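Stukska Student Robotics Project: Frequently Asked Questions

Who may apply?
The project is open to all students enrolled at the college who have completed the introductory programming course. No previous experience with robots is required. Applications are reviewed by Jailson Seixas, course coordinator.

What do students work on?
Each team prepares a two-arm station to sort and transfer small parts between trays. The parts are ordinary electrical components, such as push buttons, knobs and an emergency stop button. Teams begin by guiding the arms by hand and later write their own control programs.

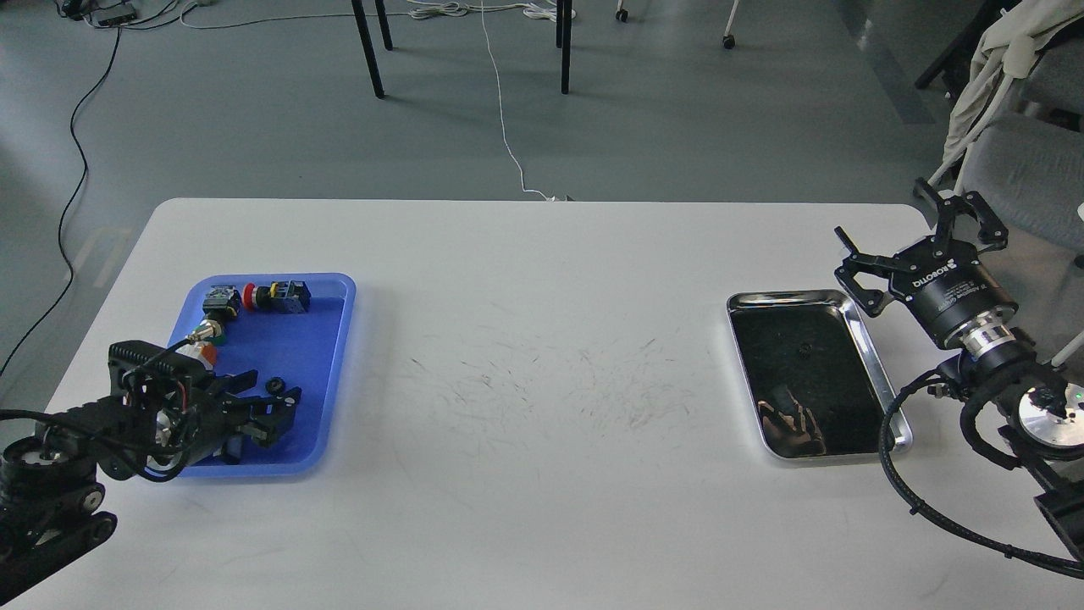
Teams keep the same station for the whole term. Any change to the position of the trays must be entered in the station log before the next session.

How is the work assessed?
The final grade is based on a written report (70 percent) and a demonstration. The report should be between 1000 and 2000 words — tables and program listings are not counted.

When does the laboratory open?
Supervised sessions are held on Friday afternoons. Students may not operate the arms outside these hours unless Kai-wen Liu has given written permission.

May a team enter the Totura competition?
Yes. Teams that have passed the demonstration may enter in July. Entry forms are available from the project office.

Is there a fee?
There is no fee. Students are expected to replace lost access cards at their own cost.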